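Sorting small parts: storage and stock control in a repair workshop

Rima Darwish has run the stores at Trandcombe, a repair workshop for pumps and small compressors, for nine years. When she took over, the stock list held 600 part numbers and the shelves held a good many more. Her account of how the two were brought together is mostly about bins, labels and the order in which people put things down.

"The list was accurate for anything expensive," she says. "A motor was always where the list said. Seals, circlips and bushes were wherever the last person had been standing."

The first change was to stop storing parts by supplier. Items from Deligiannis had occupied one bay and items from Getorora another, although many were interchangeable. A fitter looking for a shaft seal had to know who made the pump before knowing where to look. Darwish regrouped everything by function and then by bore size, with the supplier code moved to the second line of the label.

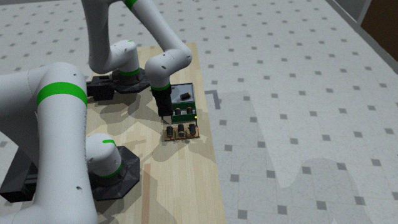
Wing-yan Kong thought the regrouping went too far. Fitters order by supplier code, Kong argued at the time, and a store that hides the code makes the paperwork slower even if the walk to the shelf is shorter. Darwish accepts part of this. The code went back to the first line for gaskets, where near-identical items from different makers do not fit each other's housings. Everything else stayed as it was.

Stock levels are set by a two-bin method. Each part has a working bin and a reserve bin behind it. When the working bin is emptied, the reserve is pulled forward and the card from it goes in a tray by the hatch. Cards are collected at 5 in the afternoon and the orders placed the next morning. There is no counting except at the annual check in March.

"Counting is where the errors came from," Darwish says. "You count 100 washers, someone takes six while you are writing it down, and now the figure is wrong and it has your initials on it."

The reserve quantity is the usual demand over the supplier's lead time, plus a margin. For most consumables the margin is half as much again. For parts with a long lead time it is set by hand and reviewed when the price list changes.

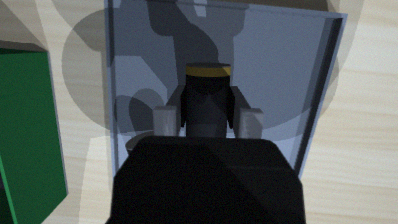

Bin depth was a longer argument than she had expected. The old store used deep tubs throughout, on the grounds that they held more, and parts at the bottom of a deep tub tend to be the oldest. Rubber seals have a shelf life, and a number had passed it. Trandcombe now keeps deep tubs for castings and fixings only. Anything that ages, and anything a fitter needs to identify by eye, goes in a shallow rectangular bin of the sort shown here, in which even a black cylinder with a yellow band can be picked out from above. The cost is shelf length – about a third more for the same stock.

Labels are printed on Trevix, the stock program the workshop already used for invoicing. Darwish does not recommend it for the purpose. The label template allows two lines and truncates the second without warning, so bore sizes are entered before descriptions. Handwritten labels are permitted for one week and then removed, along with whatever is in the bin, to a quarantine shelf.

"The quarantine shelf is the only rule people complain about," she says. "It is also the only one I would keep if I had to drop the others."

Returns remain unsolved. A part issued to a job and not used should go back to its working bin, but opened packets cannot be mixed with sealed ones, and a third bin per part would not fit. At present unused parts are bagged with the job number and checked in by hand.
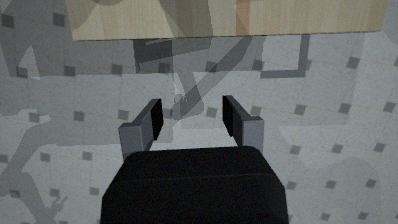 Work area with a light wooden tabletop and pale grey floor tiles.

Asked what she would do first in another store, Darwish says she would leave the shelves alone for a month and keep a record of every request that could not be met from the hatch. At Trandcombe the same few seal sizes accounted for most of them, and those were the first bins to be moved.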